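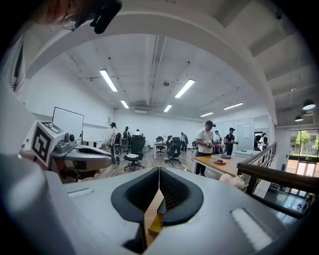

¿Dónde se deja cada cosa al terminar en la sala grande? Lo que se usa en las mesas de madera vuelve a su mesa, y las sillas de oficina, a los escritorios.

Chaimae Hegazy ha revisado las normas de la sala y desde el miércoles 23 de noviembre de 2022 se aplican a todos los turnos. El jarrón con flores se queda en la mesa larga. Quien necesite el tablero entero puede moverlo, pero lo devuelve antes de irse — y el agua se cambia los lunes. Los platos van en la otra mesa y no se apilan.
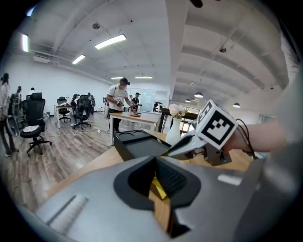
Las sillas negras son el punto que más quejas ha traído. Bonifacio Casado pide que no queden en el paso junto a la pared, y que las mochilas tampoco se dejen en el suelo de tablas. El pedido de flores sigue a cargo de Flovitura, con entrega a las 11.

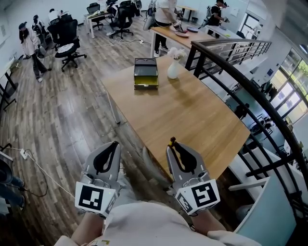
*La mesa larga con el jarrón y, detrás, la mesa de los platos.*

En diciembre se barnizan los tableros y habrá que vaciarlos la víspera. Ignacio Miranda avisará del día. Las dudas sobre el reparto de mesas, a Chaimae, en la extensión 29.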